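Gilchrist Field Supply
Home / Press and Observers / Vests and ID / Skostum Press Vest

Skostum Press Vest by Vorkcombe
$200
Sizes: regular, large
Color: dark blue with white lettering
Weight: 335 grams (regular)
Page last checked Tuesday, September 15, 2026

Add to cart
Ask us about a newsroom order

What the maker says, and what we think

Vorkcombe calls the Skostum "a safety system for working journalists." We sell it and we would rather they stopped calling it that. It is a vest with PRESS written on the front and back. It has no armor in it, no padding to speak of, and no pocket that will take a plate. If you are hit by a baton, a bottle or a rubber round while wearing it, you will be hit about as hard as you would be in a shirt.

What it can do is make it a little harder for someone to claim later that they had no idea you were a reporter. At a courthouse rally or a march on a ministry, that counts for something. How much depends on who is holding the line that day, what orders they have, and whether they care. We have had customers tell us officers waved them through a cordon on the strength of the lettering, and others tell us the lettering is what got them singled out. We believe both. Please think about the place you are going before you put one on.

Lettering

White on dark blue, large on the back and smaller on the left chest. The letters are heat-bonded and they reflect. The catalog says they can be read "from any distance," and we have no idea what that is supposed to mean. In our parking lot after dark, with a flashlight on it, the back panel was clear from the far fence. The chest panel was not. With a camera strap across your body the chest panel mostly disappears anyway, so if you carry two cameras, plan on the back doing the work.

There is a blank hook-and-loop strip under the chest panel for a second language. Vorkcombe sells a set of patches. Check the spelling with a person who speaks the language, even on the ready-made ones. We sent back a batch last December for exactly that reason.

Fabric

The tag says flame resistant. We asked Vorkcombe which standard it was tested to and got a brochure. We asked again and got the same brochure. Until they send a test report we are listing this vest as ordinary polyester, and you should treat it like ordinary polyester: keep it away from flares, burning trash and anything thrown with a rag in it. Melted synthetic on skin is a bad injury. If you expect fire, wear cotton or wool underneath and leave the vest in the bag.

Pockets

Two on the front, zipped, big enough for a phone and a notebook. One inside for a passport or a press card. The inside pocket is the best thing about the vest. It sits flat and you can get into it without undoing the side straps. There is a clear window on the right shoulder for your card, and it's too small for most union cards we tried, so measure yours first. The window clouds up after a few washes.

Side straps

Plain buckles, adjustable, with breakaway tabs. The tabs are meant to let go if somebody grabs you from behind. They let go when our tester got grabbed. They also let go when she climbed over a low wall. We'd call that a fair trade, though you may find yourself walking around with one side flapping. Spare tabs come in the bag. Don't sew them down.

The tracking button

Newer vests come with a small button in the hem that pairs with the Vorkcombe phone app and sends your location to an editor. We pull it out before shipping unless you ask us to leave it in. Our reasons are simple. The app asks for your contacts, the privacy notice doesn't say which country the data is kept in, and it doesn't say what the company does when police ask for it. Anyone covering a killing, a corruption case or a prison release ought to want those answers in writing. The button comes out through a slit in the seam and the vest works the same without it.

What's in the bag

Vest
Spare breakaway tabs
Blank patch
Care card
Vorkcombe leaflet (read with caution)

Care

Cold wash, inside out, hang to dry. No fabric softener, it kills the reflective print. If you've been in tear gas, wash it by itself and more than once, with the windows open.

Warranty

12 months from Vorkcombe on stitching and buckles. They do not cover "use in civil disturbance," a strange thing to leave out of the warranty on a press vest. We raised this with their sales office and were told it is standard wording. So we cover it ourselves for the same period: if a seam or a buckle fails at a demonstration, send the vest back and we'll repair or replace it. Send a note saying what happened. You don't have to say where.

Who should skip it

Anyone who needs ballistic protection. Look at our armor section and bring a bigger budget.
Anyone working alone in a town where reporters have been followed home. A plain jacket and a card in the pocket may serve you better.
Anyone who is at the rally to protest. If you have a sign in your hand, you shouldn't be wearing this, press card or no press card. It makes things worse for the people beside you who are reporting.

Also consider

The Lenenholm armband costs far less, folds into a pocket and comes off in a second. It's easy to miss in a crowd and the elastic is poor. We keep some 200 of them in stock and most of our freelance customers end up buying one along with the vest.
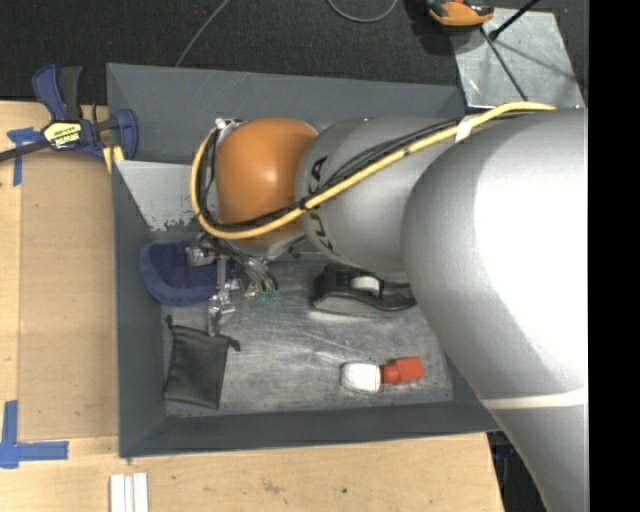 Mereana Lowther wrote to us that she wore the Skostum outside a justice ministry for most of a day and thinks we are too kind to it. The back lettering held up, she says, and the inside pocket kept her card dry through a downpour, but the collar rubbed her neck raw under a helmet strap and the large is "a regular with longer straps." She would still take it over nothing. She also asked why a word printed on polyester costs this much. We put the question to Vorkcombe and will add their reply here if one comes.

Returns

Unworn vests can come back for a refund, less postage. We can't take back a vest that has been worn in gas. Newsroom orders with your own patches are final, so get the spelling right.

Shipping

Orders go out in plain packaging with no mention of press on the label. If customs where you live tends to open parcels, write to us before ordering and we'll talk it over.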